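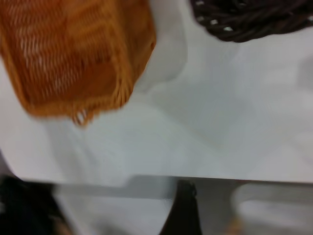

Visit to Hidov, notes for the budget round

Got back last night, typing this up before I forget it all. Four of us went, Aitana Robles drove. Gates at 9:30, coffee was bad, parking worse.

Short version for those who only want the short version: the arm cells are worth a line in next year's plan. One cell, not three. The rest can wait.

What we went for. We ship 34 styles of baskets and homewares and every one of them gets picked up, turned over and packed by hand. Question was whether a used or leased arm can take part of that, and what we'd need to buy around it. Hidov runs a demo hall with three suppliers in it, so one trip instead of three.

Ellemeck first. Nice people, long slide deck. Their arm is the bigger one, quoted as a package with stand, controller and two days of training. Gripper is extra. Wrist camera is extra. Second set of fingers is extra. I asked for the whole thing on one sheet and they said they'd email it. Nothing yet as I write.

Madigan next. Smaller arm, lease only, 23 months minimum – odd number, I asked twice. Service is in the monthly price, fingers and pads are not. Pads are consumables and woven stuff eats them, they were upfront about that. A pack of 50 pads is what they tell new customers to start with. Aitana wants a pad budget seperate from the lease so it doesn't get lost in "sundries" like the blades did.

Woven goods generally: suction is out. Air goes right through. Both suppliers said so before we asked. So it's fingers, and fingers on a rim or an edge, and that means the camera has to find the rim. Open weave on a white table gives a lot of little bright gaps and Madigan's guy said plan on paying for setup hours there, per style if the shapes are very different. That's the number that worries me. Arm price is known, setup hours are not.

Puria was the third, and they only do tables, guarding and lighting. Went in thinking we'd skip them, stayed longest. Plain matte white top, adjustable legs, price on the tag: 1,821 for the table with no lights. Delivery not included. We could build one cheaper in house but then who signs off on it. Also worth knowing – they say leave walking room on all sides, and our bay by the dock door is tight already. Measure it before anyone orders anyhting.

Lunch was included, skip the soup.

Things to put in the plan:

One leased arm, Madigan terms unless Ellemeck's sheet surprises us
Table from Puria, bought outright
Pads and fingers, own line
Setup hours, capped, start with the four best selling shapes
Floor work at the dock door, get a quote
Electrician

Not in the plan: second cell, conveyor, the software subscription they all push.

Still open. Who gets trained, I'd say two people from packing and not just maintenance. Whether insurance needs to see it first. Whether we can send Madigan a box of samples for a trial before signing, they said yes out loud but I want it in writing.

Budget draft is due in December. Send me corrections before then, Aitana has the brochures on her desk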